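Pevthorpe Open Day: A Hotel Gets Ready to Be Something Else

Filed under: Days Out, Old Buildings

The Mondale Hotel in Pevthorpe closed its doors in the spring, and in July the new owners threw them open again for one afternoon so the town could come and be sad in it. They called this a community open day. There was lemonade.

I went because I like hotels, and because I stayed at the Mondale once, when I was 9, and remember it as a palace. My mother remembers it as the place where the shower ran brown. We have agreed to differ.

You signed in at the front desk and were handed a sticker with a number on it. Mine was 12. The stickers decided which tour you went on, in theory. In practice everyone drifted toward whichever guide was talking loudest, and that was Alfie Yeoman, who had a bad knee and took the stairs sideways while lecturing us over his shoulder on the subject of carpet.

There is a lot to say about carpet at the Mondale. The lobby has had five, each laid on top of the last, and the owners have cut a neat square down through all of them so you can see the layers, like a cliff. The bottom one is green with gold ferns. Every person who looked into the square said they should have stopped at the ferns, and I am no better, I said it too.

Then upstairs, past a linen closet the size of my first apartment. The second floor is where the business travelers slept, and the rooms were laid out for people who had calls to make and no desire to look at anything. Gray walls, a small round table in the corner, a telephone. I picked up a laminated rate card from the last year of business and learned that local calls were free and that long distance was to be discussed with the front desk, as if it were a family matter. 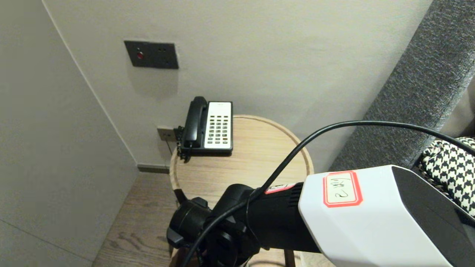 Hebden wanted to know why anyone would turn a perfectly good hotel into apartments when the town already had nowhere for a wedding party to sleep, and whether the answer was going to be "parking" again.

The answer was parking. Specifically, a hotel under the town's rules needs more of it than an apartment building does, and the lot behind the Mondale was sold years ago and is now a bank drive-through. Alfie delivered this with real feeling. There was then a ten-minute debate on the landing about the bank, the drive-through, and a tree that used to be there. I have no opinion on the tree, though I was asked for one twice.

The plans were pinned up in the old breakfast room. Clakus, the firm doing the conversion, is putting 8 apartments on each floor and keeping the ballroom as "flexible shared space," a phrase I have never seen applied to a room with enough chairs in it. They are also keeping the staircase, the revolving door and the brass mail chute. The mail chute will not carry mail. It will be "celebrated."

I'll say this for Clakus, they are being careful with the floors. Where carpet has come up, they mean to leave the boards as they are, dents included, and put the money into windows. The drawings show the smaller rooms losing a wall on one side and gaining a kitchen you could just about make toast in.

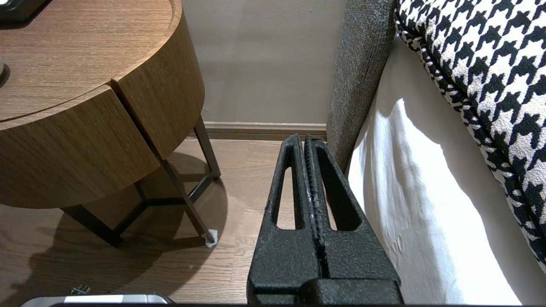 A round side table and floorboards at the Mondale.

Furniture goes to auction later in the summer, with the catalog running to 1345 lots. I read as much of it as I could over a second lemonade. Lot after lot of bedside lamps, then without warning a stuffed pike. Side tables are being sold in pairs, which seems hard on those of us with one corner. Ice buckets come by the crate.

The ballroom was the last stop, and the one part that was as big as I'd remembered it. A woman at the piano was playing something slow, and people who had been married in there were standing on the spots where they thought it had happened. Two couples wanted the same spot. They worked it out politely, with a fair amount of pointing at the chandelier.

Practical notes: the auction viewing is free and they let you in from the side entrance on the bank side. The elevator is off for good. Bring cash for the bake table, and get there before the lemon bars go. I didn't, and had to make do with a scone that may have been on the original menu.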